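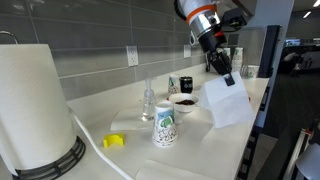 Box gutter

A box gutter is a rain gutter of rectangular cross section that is built into the structure of a roof. It is usually placed behind a parapet, between two roof slopes, or within the eaves above a cornice. Because the trough sits inside the line of the building, it can't be seen from the street, and for that reason it was widely used on houses, churches and commercial blocks where a hanging gutter would have spoiled the look of the front.

The terms built-in gutter, concealed gutter and parapet gutter are used for closely related forms. A valley gutter is normally V-shaped and is treated separately, although a wide valley with a flat sole is often called a box gutter by roofers.

Construction

The traditional box gutter is a timber trough with a metal lining. Boards form the bottom, known as the sole, and the sides are closed by the roof framing or by the masonry of the parapet. The sole is laid to a fall toward each outlet. On long runs the fall is divided into steps, called drips, which allow the lining to be put in as separate sheets.

Lead, copper and tinplate were the usual lining metals before the twentieth century. Later work also used galvanized steel, stainless steel, and single-ply membranes. On the roof side the lining is carried up under the first courses of slate or tile. On the parapet side it is turned up the wall and covered by a flashing set into a mortar joint.

Outlets may pass straight down through the sole into an internal pipe, or sideways through the parapet into a rainwater head. An overflow is generally added at a level below the top of the lining, so that water escapes to the outside if the main outlet is blocked.

Movement and joints

Metal linings expand and contract with changes in temperature. A sheet that is too long, or fixed along both edges, will buckle and in time crack. Lead is especially prone to this, and thicker sheets can be laid in longer pieces than thin ones. Copper linings are commonly soldered and given expansion joints at the high points between outlets.

Membrane linings have few joints but depend on the condition of the boards below. They are also more easily damaged by foot traffic — a common concern where the gutter is the only route for maintenance.

Common defects

Most failures begin with blockage. Leaves, moss and broken slate collect at the outlet, water stands in the trough, and it finds its way over the edge of the lining. Other defects include splits at drips, failed solder, slipped flashings, and sagging boards that reverse the fall. Leaks can go on for years before they show indoors, by which time rafter feet, wall plates and ceiling joists may be decayed.

Snow is a further cause of trouble. Meltwater held behind ice can rise above the upstand on the roof side, and heating cables are sometimes fitted in cold regions.

Repair

Small splits in lead are repaired by welding in a patch of new metal. Coatings and self-adhesive tapes are used as short-term measures but can make later repair harder, as the residue has to be cleaned off before welding. Full relining involves stripping the lowest courses of the roof, checking the boards, and correcting the fall where there is depth to do so.

The Prundilcombe market hall is a documented case. Its two parapet gutters, 148 feet in total length, had been lined in lead laid in pieces that were too long, and splits had opened at regular intervals. The roofing firm Dredberg relined them with 24 shorter bays and added overflows through the parapet. The work was planned by the surveyor Noboru Kinoshita and finished in December, after the slates on the lower slopes had been relaid. New boards were needed along 70 feet of the sole.

Maintenance

Box gutters are normally cleared at least twice a year, with one visit after leaf fall. Wire or cast guards keep large debris out of the outlets but need clearing themselves. Metal shovels are avoided on lead and membrane linings.

See also

Cornice
Flashing
Parapet
Rainwater head
Scupper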